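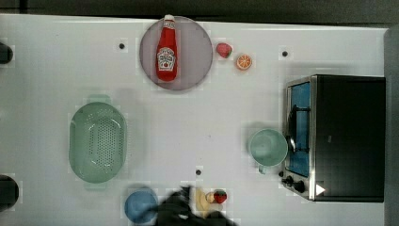
January 2020

Play kitchen things again today. The white table is back in use and I'm still trying to settle which pieces go in the basic set and which can stay in the Skumetti box. The colander is in, no question. Those tiny holes hold on to crumbs like you wouldn't believe, so I'm giving it a proper scrub with the bottle brush before anything gets packed (Theresia Thaler swears by an old toothbrush, and she may be right).

Ketchup stays with the plate. I like them as a pair - a kid sees a bottle and a plate and dinner is served!
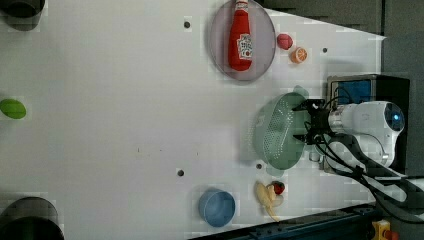
Fruit is harder. I'd keep the strawberry and the orange and I'm soft on the bananas too, but the Allby crate only has 4 compartments and the blue bowl eats up one all by itself. Could nest the small clear cup inside it, I suppose. Must ask Theresia if the Ferrand lid fits before I start labeling.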